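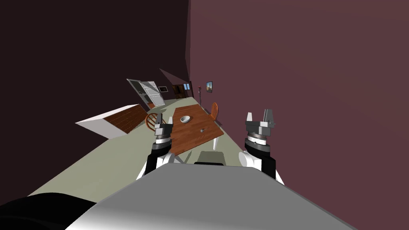

# Lepik Palette Notes

By Merja Pelkonen — January

Transcribed color notes from the landscape sketchbooks of Leobardo Valdovinos, painted at Rillwood and along the Wullirton shore. Text only; scans of the pages are not included.

## Contents

- notes.csv — 203 rows, one per sketch
- books.csv — 17 rows, one per sketchbook
- pigments.csv — 36 pigment names with spelling variants
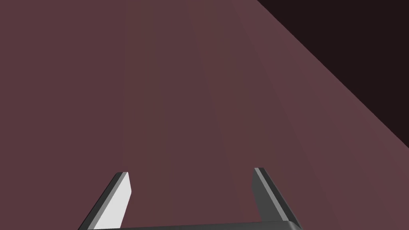

## Fields

sketch_id: book number, then page number.
place: as written by the painter.
sky, ground, water: pigment names in the order listed on the page. Blank if the page has no note.
support: paper or board.

Pigment names were matched to pigments.csv by hand. The original spelling is kept in the raw column. Two books have water damage, and unreadable words are marked [?].

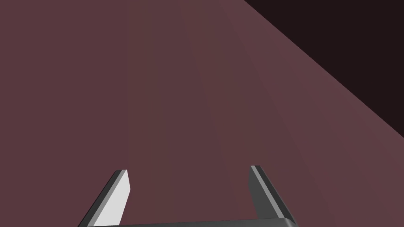 Can the notes be used to work out mixing ratios?

Only the pigments are recorded. Valdovinos rarely wrote down amounts, and where he did, the wording is left in the remarks column without conversion.

## Known problems

"Grey no. 2" appears in the early books and has not been matched to a tube color. Place names change spelling between books — use book_id to group them. 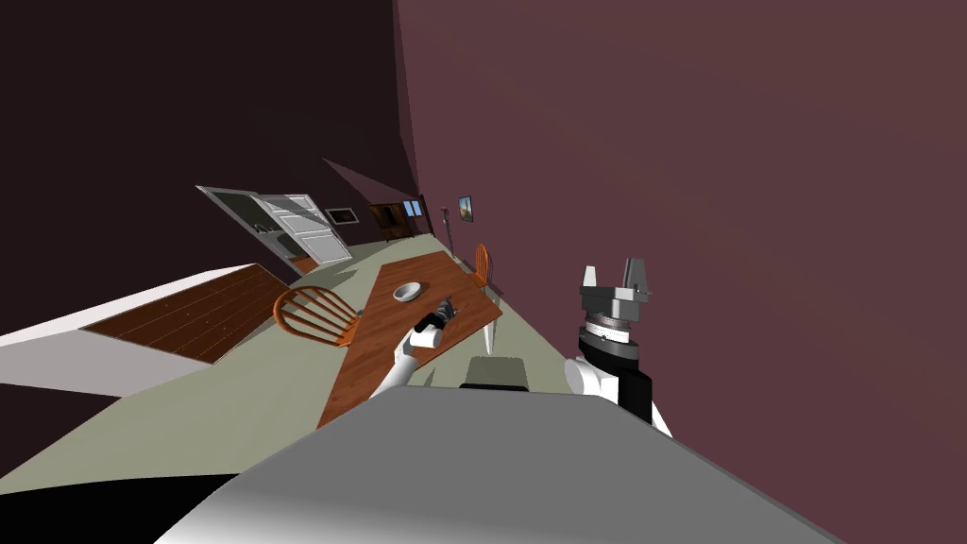
Table and maroon wall, rendered view.

## Comments

Theerawat Siriwan: Book 17 has a duplicate page number. Which row is the board?

Merja Pelkonen: The second one. I will add a suffix.

Consuelo Mendoza: Loads fine now, thanks for fixing the accents.

## Related

- Drellurow Frame Sizes
- Rillwood Sketch Locations
- Wullirton Tide Studies, index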